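Print | E-mail

PRESS RELEASE

Drosel opens its kitchen tidying course to people who own too many chopsticks

Dradusau, May 4, 2019

Drosel, the home-sorting firm that has spent years telling other people where to keep their colanders, has opened a new course on the kitchen. It is called Foluvley and it runs over two evenings. Places are limited to 3 households at a time, a figure chosen after an early session with five ended in a dispute over a gravy boat.

The course starts with everything that lives on the worktop. Lids, jars, boards and spoons are taken down and put on the floor, where they look far more numerous than they did before. Each household then decides what it cooks with and what it merely dusts.

"People arrive with strong views on saucepans and leave with fewer saucepans," said Svetozár Trnka, who founded Drosel and still has a fish kettle he declines to discuss. "Chopsticks are the real test. They come free with supper, they never match and they are impossible to throw away."

Foluvley therefore gives chopsticks an hour of their own. Course leader Nelli Mäkelä favours a double holder, with the sticks split between the two cups and kept within reach of the hob. Anything that doesn't fit goes to a box in the hall, to be reviewed in December or quietly forgotten.

Those taking part will also get a printed workbook of up to 100 pages. Drosel accepts that this is one more thing to find a drawer for.

Bookings are open now at the Drosel office in Dradusau. Green kitchens are especially welcome, as Ms Mäkelä is partial to them.

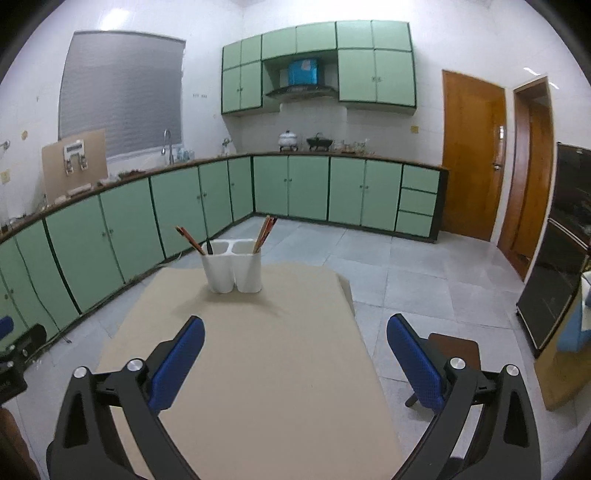 Households should bring their own tea towels and a box with a lid. Tea is provided, in mugs that Drosel would like back.

Print | E-mail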